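Notebook, kitchen cell
Oct 11, 2024
Entry by Aarne Turunen, copy to Kwaku Ofori

Wet area rules, second draft

Spent the morning turning the sink notes into something a new operator could follow. The April version was written for the table tasks and says almost nothing about water, hard rims or hanging hands. Kwaku marked up 5 of its clauses and I agree with all but one (see end).

Before a session

Walk round the base with the arms parked. The mat must lie flat and anything metal on the floor gets written in the log with its position, or moved. Cable loops at the wrist need checking at full reach over the far basin, and again with the elbow low. If a loop can catch on the tap, re-dress it before powering the arm.

Tap off at the wall valve unless the task sheet asks for water. Ultisach quote a splash rating for the gripper housing but I can't find one for the wrist joint in the paperwork, so we treat the wrist as unrated. Have written to them.

Dish handling

One item in the gripper at a time. Grip plates at the rim, and keep the arm on the side the item is going to, so that the forearm doesn't cross the tap. The free hand stays empty and low, clear of the worktop edge. It may not be used to steady the rack — if the rack shifts, stop and reseat it by hand with the arms disabled.

Plate into the rack at a tilt, rim between the rods, and hold until the force reading settles. Only then open the fingers. The release limit stays at 2 N for now. Gelero use a higher figure on their own bench but their rack is bolted down and ours just sits across the basin. 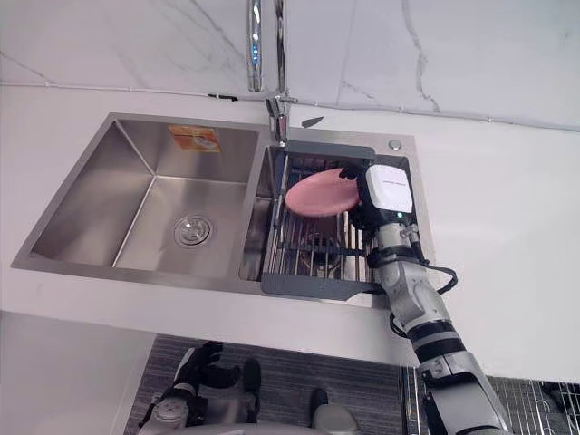 Stopping and handing over

Anyone in the room may call stop. The operator doesn't argue or finish the move first. After a stop with an item still gripped, a second person supports the item before the fingers are opened from the console.

Log each stop with the episode number, even the silly ones. We are at 2,198 episodes on the Rotich log and 113 stops, and nearly half of those have no reason written down. No use to us when we come to review the limits.

Open points

Clause on gloves: Kwaku wants them for all reseating. I'd limit it to broken crockery, as wet gloves slip on steel. To settle with him.

Lisach controller still resets the force limit to default after a power cycle. Added a line to the start-up sheet: read the limit back aloud, second person initials it.

Rack feet — try the rubber ones from the old drainer.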